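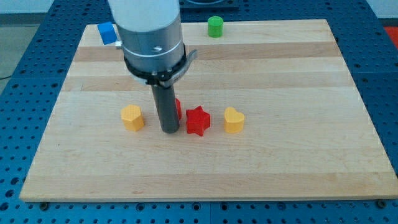 Part 2: Getting your episode list and spoiler shield set up

Last updated 8 Mar 2021

By now you should have Kivi installed and an account that lets you log in. If you're still stuck on a blank login page, go back to Part 1 and do the bit with the confirmation email again (check your junk folder, mine always ends up in there).

I'm going to use Flostbridge as the show all the way through, because I'm halfway through a rewatch and it's the most awkward one I know. It started in 2007, it has 421 episodes, there are two Christmas specials that belong to no series at all, and Kolska streams it in a different order from the DVDs. If you can get Flostbridge in properly, you can get anything in.

Adding a show

1. Click Shows, then Add. Start typing the title and wait a second or two for the list to drop down. Don't press Enter yet, or it makes an empty show with whatever you've typed so far. I had one called "Flos" for months.

2. Pick the right entry. Check the year next to it, as remakes and originals sit side by side.

3. Choose your episode order. You get Broadcast, Disc and Kolska. Go for whichever matches how you're watching, even if you think the other one is the "proper" order.

4. Tick Include Specials if you want them. They go in by the date they were first shown, so the first Flostbridge special turns up in December, between episodes eight and nine of the second series.

5. Press Save. A long show can take a minute to fill in.

Note: You can change the order later and Kivi will keep your ticks, but it keeps them by episode number and not by title. If you swap from Broadcast to Disc halfway through a series, go back and look at the last few you marked. I lost track of an entire hospital storyline this way and thought the writers had dropped it!

Marking where you're up to

6. Open the show and find the last episode you finished. If you fell asleep in it, that's up to you.

7. Hold down Shift and click the tick box. Everything before it gets ticked as well. Without Shift you only get the one.

8. If you skipped some on purpose, untick them one at a time. There's a Skipped button too (the little grey arrow), which hides them from your list but still lets people talk about them in front of you. More on that in a moment.

Caution: There is no undo for Shift-click. Before you do it on anything long, go to Settings, then Backup, and save a copy. It's a tiny file.

Turning on the spoiler shield

This is the bit I get the most messages about. The shield covers up posts on the Taditz boards that mention anything past your last ticked episode. It only works on Taditz, so your cousin can still ruin the finale for you by text.

9. Go to Settings, then Shield, and switch it on.

10. Paste in your Taditz username. Spelling and capitals both matter.

11. Set the strength. Low hides posts where the writer has used a spoiler tag. Medium also hides episode titles and thread names. High hides cast news, filming news and anything about a renewal, and it's a bit keen – on High I couldn't see a thread about the theme tune. I leave mine on Medium.

12. Open any thread to test it. Hidden posts show up as a plain grey bar with the episode number on it. Click the bar if you want to look anyway. It will ask you once if you're sure.

Note: Skipped episodes count as watched. If you skipped the wedding episode and mean to come back to it, leave it unticked and don't use the grey arrow.

Caution: Quotes can slip through. If someone replies to a hidden post and quotes it, Low won't catch the quoted part. Medium and High will, most of the time. Be careful in the big Flostbridge thread, which runs to 648 pages and is mostly people quoting each other.

Limits

Each account can hold 1000 shows. If you hit that, archive the ones you've finished (Shows, then Archive). They keep their ticks and you can bring them back whenever a surprise new series gets announced.

If an episode is missing or in the wrong place, use the Report link at the bottom of the show page and it comes to me. Please say which order you're using!

Part 3 covers sharing a list with someone who watches ahead without you.

Selorm Osei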